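Wokley Home & Garden Forum > Kitchens > Appliances

Induction or stick with gas? Small kitchen, old wiring

pipkinhollow
October 7, 2020
Okay folks, I need to be talked into or out of something. We have a gas range that came with the house and one burner lights only when it feels like it. I had pretty much decided on another gas one, and then my sister-in-law cooked pasta for us on her new induction cooktop and the water was boiling before I'd found the colander. Now I can't stop thinking about it! The model I'm eyeing is the Istby 30-inch drop-in. The kitchen is tiny, one window, no real hood (there's a fan in the ceiling that sounds like a lawnmower and moves no air). The panel is 200 amp, so I think I'm fine there, but there's no 240 line to the stove. Anybody been through this?

marl_and_clay
Did it in March. Best thing we've done to this house, and I include the roof. The kitchen stays so much cooler. Get a quote on the new circuit before you fall in love with anything, though. Ours had to go under the floor and up through a closet and the electrician was not thrilled.

dustbowlbetty
I'm going to be the grump. I had induction for 2 years in a rental and I never stopped missing my flame. You can't char a pepper. You can't tilt the pan and keep cooking. And the beeping! Everything beeps. A drop of water on the controls and the whole thing shuts itself off while your onions are halfway there.

marl_and_clay
The beeping is real, I'll give you that. The water thing depends a lot on the brand. Mine has knobs and I would never buy one without them.

pipkinhollow
Oh, knobs are a good point. The Istby is all touch. Hmm. We do a lot of stir fry, so the tilting worries me more than the peppers. I have my grandmother's round-bottom wok and I'm guessing that's out?

sevenquartpot
Out, yes, unless you buy one of those curved induction burners, and those cost silly money. I switched to a flat-bottom carbon steel one from Jang and it's fine. Different, but fine. You learn to toss less and stir more. Go around your cabinets with a fridge magnet before you do anything else. If it sticks hard to the bottom, the pan works. I lost half my cookware, including a copper pot I'd been hauling from apartment to apartment since college.

dustbowlbetty
"Different but fine" is what people say about decaf.

sevenquartpot
Ha. Okay, but I also don't have a greasy film on top of my cabinets anymore, so I'll take it.

brickline
Did anyone mention cost yet? We were quoted 3,000 all in, cooktop plus electrical plus capping the gas line, and then the counter cutout was the wrong size and that was extra. Measure the cutout. Then measure it again on a day you're not tired. Trovengate sells a trim kit for theirs that covers a gap, but only a small one, and I think it looks like a picture frame around the stove.

pipkinhollow
I measured last night and I'm a hair wide on the left side. Of course I am. The counter is that old speckled laminate, so I don't care too much if it gets chewed up, we want to replace it someday anyway. How did you all find them for cleaning? I've read that the black glass shows every single fingerprint.

marl_and_clay
It does show everything, I won't lie, but it takes me one wipe. With the gas range I was soaking grates in the sink every weekend. 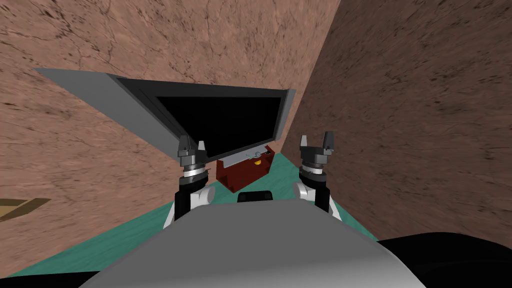 What I'd watch out for more than fingerprints is sliding heavy pans around. We have one long scratch from a cast iron skillet and I know exactly which family member did it. Lift, don't drag. Some people put a paper towel or a silicone mat under the pan, and I do that when I'm using the rough old skillet – it feels wrong the first time, but our manual said it was okay on the lower settings. Check yours.

brickline
I would not put a paper towel on my stove if you paid me.

marl_and_clay
Suit yourself! Mine goes up to 9 and I never take the towel past 4.

dustbowlbetty
Look, if your fan is as bad as you say, I'd fix that first no matter which way you go. A decent hood vented outside would help you more than swapping the stove. Then get gas, like a sensible person.

sevenquartpot
Agree on the hood, disagree on the rest. Pip, see if you can borrow a plug-in single burner for a couple of weeks. That's how I made up my mind. I cooked every dinner on it and by the second week the range was just holding up the mail.

pipkinhollow
Borrowing one is a great idea, and I bet the library has one in its tool lending thing. Electrician is coming to look at the run from the panel. Betty, I hear you on the hood – that's getting priced too. Will report back once I have numbers, and I'm going to go stick a magnet on everything I own.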